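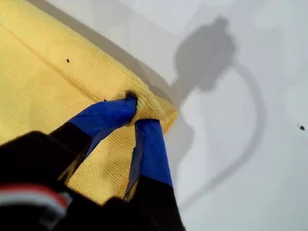 2,000 words it isn't – 3 min read

Redari sells a towel-folding cell to small laundries and spa suppliers, and in August it opened its workshop to prospective buyers for an afternoon. I went as a reviewer with no order to place. The part worth reviewing is the gripper, a two-finger unit called the Plokwood, which the company also plans to sell separately. The controller is from Serkov and I had no time with it beyond watching an operator use it.

The test item was a yellow microfiber towel on a white tabletop. Microfiber is a fair choice. It clings to itself, it has little stiffness, and a layer that should stay put tends to come along with the layer being lifted. The Plokwood takes it by pinching: the fingers close on the cloth and gather a fold between the tips. Grip depth is set in software. With a deep setting the fold is a thick, puckered lump, secure enough for dragging a towel but poor for placing an edge accurately. I would want a shallower default.

Both fingers are black at the base and wrapped in blue tape further up. The tape is creased and, on one finger, lifting at a corner. Redari's position is that the wrap is a consumable. Fine, but a consumable should have a part number, and I could not find one in the price list. The tips are a separate matter. They carry gray pads with a fuzzy surface, and these do most of the useful work on fine knits. Bare plastic would slide.
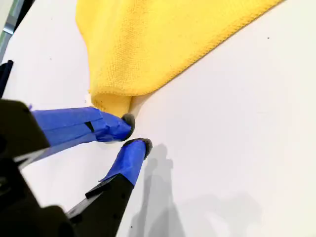

Setup and changeover

Ottar Strömberg ran the demonstration and took questions as he went. Changing from one towel size to another took him 15 minutes, including a new pick height. He entered the height by hand. A touch-off routine exists, he said, but is not in the shipping release. On a table that is level and stays level this is acceptable. On a bench that gets moved for cleaning it will be a nuisance, as the pads must come down very close to the surface to catch a single layer.

The quoted rate is 70 towels an hour. I did not time a full hour and cannot confirm it. Dahlgren's competing cell uses a suction head, which I reviewed last year and found weak on open knits; a pinch is the better principle for this material.

Two smaller points. The pads shed or collect lint, and I would check the tabletop at each shift change for specks, particularly if a vision system is looking for dark marks on pale cloth. The finger bases are also bulky relative to the tips, so approach angles near a raised rim are limited. Strömberg keeps the approach diagonal for that reason.

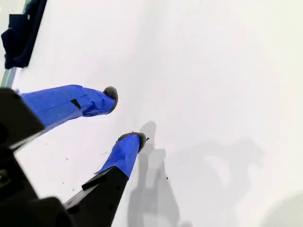
Category: Workholding and Grippers

Verdict: buy the cell if most of your volume is small flat goods in one or two sizes. Wait if you change sizes several times a day – the manual height entry will cost more than the gripper saves. Delivery is quoted at 16 weeks, with pads included and tape, for now, on request.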